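3.2 How people talk about "white"

I came to this part of the study sideways. We'd set out to ask shoppers in Wokcombe how they choose wall paint, and I figured the interesting arguments would be over greens and blues. Nope! The longest conversations we recorded were all over white, and by July I had given up on the greens and rewritten the interview guide (Oanh Giáp very kindly put up with this, twice).

We ended up with 682 usable interviews, most of them taped in the paint aisle at Plallberg while people were still holding their sample cards. Lụa Hứa transcribed the lot, and then she and I went through and marked every word a person used to describe a white they liked, a white they didn't like, or a white they already had at home. That gave us 2,243 color words and phrases. Plenty were what you'd expect – creamy, bright, cold, clean – but a good chunk weren't color words at all. People said a white was "like a dentist," or "like the inside of a fridge," or, my favorite, "like my aunt's good plates." We kept all of these in and coded them as comparisons.

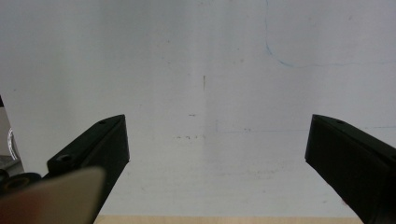 Figure 4. A pale white-gray surface behind two matte black parts.

Comparisons turned out to be where the disagreements live. Two people could stand in front of the same card and one would call it warm while the other called it dingy, and when we asked them to explain, both reached for some room they used to live in. Stela Neagu, who read an early draft, wanted to know whether they were simply looking at different things next to the card, and that's a fair worry. A pale surface that sits somewhere between white and gray, like the one in Figure 4, has matte black right up against it, and I'd happily call it white in that company. Put a sheet of printer paper there instead and I'm not so sure I would. So we went back through the tapes and noted what each speaker said they were comparing against, whenever they mentioned it.

They mentioned it less often than I'd hoped. In 300 interviews the speaker named a second color out loud, usually trim or flooring, and those speakers were a lot more willing to just say "white" and move on. The rest hedged all over the place: "whitish," "kind of a white," "white but not white white." Doubling the word like that has been written up for other adjectives, and I take it up again in Section 4, along with the trouble we had coding "eggshell," which half our speakers used for a color and the other half for a finish.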